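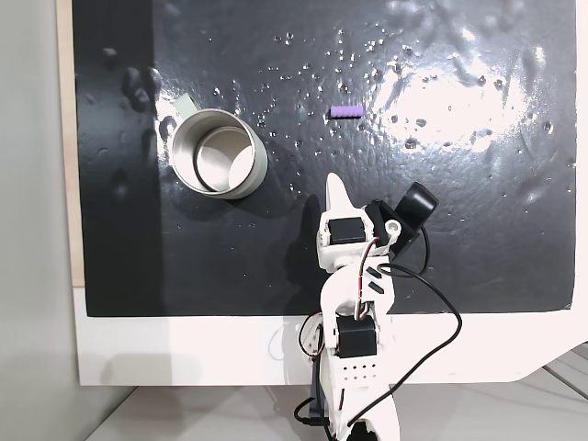
Wanden began with a leaking tent and a bottle of spray that promised to fix it. We don't think much of the way waterproofing is sold. Most labels show rain rolling off a new jacket, and a new jacket would do that anyway. Droplets sitting up in beads on a slick black surface look lovely, but beading tells you very little about a seam after three winters of use. So we ask duller questions, and we put the answers on the packet.

We sell two things. Bamby is a wash for coats and tents, and Tam is a proofing wax for canvas. Both are mixed in small batches at Hudari Yard, and every batch has its number stamped on the lid.
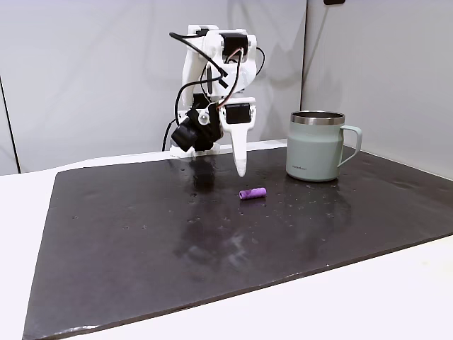

We won't tell you either one lasts for ever. Tam needs doing again each year, more often if you camp a lot, and it will darken pale cloth. If your coat's lining is peeling, no wash will save it, ours included, so please keep your money.

You won't find "eco" on our tins either, until somebody can tell us what it means. The full list of what goes in is on each product page. Orders go out on Monday.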